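# What I put in the budget for the second arm, and what I forgot

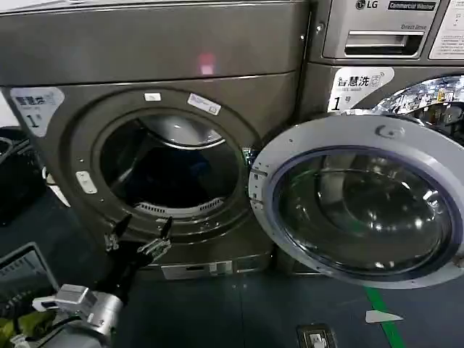 *Posted in August by the author of this blog, under Equipment*

Since spring I am responsible for the equipment money in our small laundry project. I never had a budget before, only a wish list, and the difference between these two things took me some months to learn. I write it down while I still remember, maybe it helps another small team.

The question was simple. We have one arm working with the dryer, and we wanted to know if we should buy the second arm now or wait until next year. My colleagues answered "now" before I finished the sentence. I asked for two weeks and made a spreadsheet.

## The gripper

I started with the part that touches things. The two-finger gripper with thin fingers is good for reaching low into a drum opening, and I did not want to change the type. I had two offers. Torton asked 1009 dollars, with one spare set of fingers in the box. Verkley asked 878 dollars, fingers not included as spare, and the set costs 80 more. So Verkley is still cheaper, 958 against 1009, but the adapter ring for our wrist is included only by Torton. Verkley could not tell me the price of the ring in the first email, also not in the second.

I don't like a quote with a hole in it. When I see "price on request" I now write the highest number I can imagine in that cell and color it yellow. If the decision changes because of the yellow cell, I must call them. In this case it changed, so I called, and the ring made Verkley the more expensive one. We ordered from Torton.

## The cables, of course

In my first version there was one line called "cables and small parts" and I am a little ashamed of what stood in it. A robot wrist needs its connector, the connector needs a cable, the cable must go somewhere where people don't step on it. Ours are lying in coils near the laptop, and a second arm will double this pile. I added cable covers, longer power leads, and a proper stand for the laptop, so it does not have to sit beside the machines.

Please also check where your power outlets are before you decide where the arm stands. We have a box in the floor in front of the dryer, very practical for us, but I had drawn the new base exactly on top of it. I moved the drawing by the width of one hand and then the base was too near to the green line. I moved it again.

## Space for the doors

The dryer door is big. On the data sheet the machine has a nice rectangular footprint, but with the door fully open it covers part of the washer next to it. For one arm this was no problem. For two arms it is the most important measurement of the whole plan, and it costs nothing except a tape measure and half an hour. I made the drawing again with every door open, and I would do this first next time.

## What we decided

The arm itself we will rent. Sotomayor offers a monthly contract, with the controller included and the transport paid by them in one direction. Buying would be better if I was sure that we use it every day for two years, and I am not sure — nobody in the team could promise it when I asked directly. The gripper we own, so it can move to the first arm if the rental goes back.

Lallasano, our name for the next phase of the project, now has its own sheet with three columns: must have, can wait, and "ask me in winter." The third column is the longest one. A second laptop is there, and better lamps, and a training course I want to visit myself.

The delivery date from Torton is still open. I will update this post when I know it.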